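The owner of Tullier, a second-hand clothing shop that has outlasted two landlords and one flood, does not care for the word "vintage."

"Vintage means I can add 40 dollars," she says, pricing a cardigan. "I try to only do it when the rent's due."
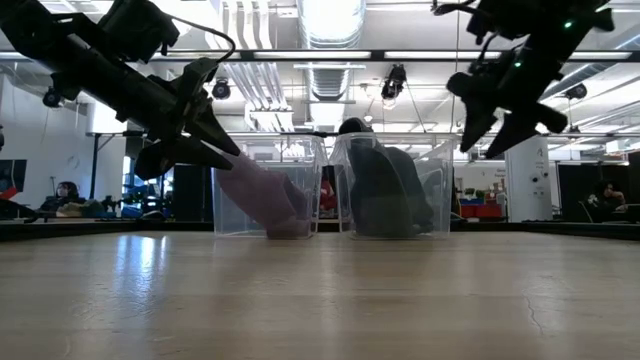
She bought the business from the Lo Presti family, who left her the till, the sign and a firm view on mothballs (against). The building dates from 1861 and so, she suspects, does the wiring.

Donations peak in October, when people swap their wardrobes over and discover who they used to be. "Everyone was going to take up tennis," she says. "I've got the skirts to prove it."
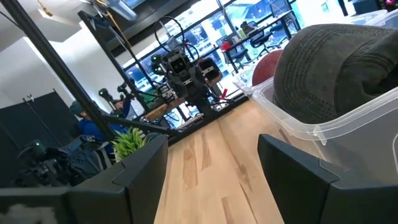
Does she ever turn things away? "Swimwear. And anything with a company logo. I had a whole rack of Kesetti fleeces once, every one a medium. Apparently nobody large ever got laid off."
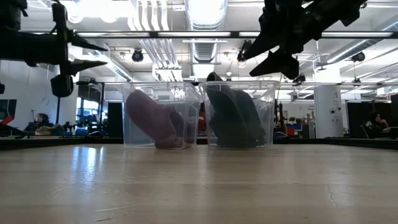
Her own closet is, by her account, a disgrace. She owns three coats in the same grey and is considering a fourth. "It's a different grey," she says, and goes to answer the phone.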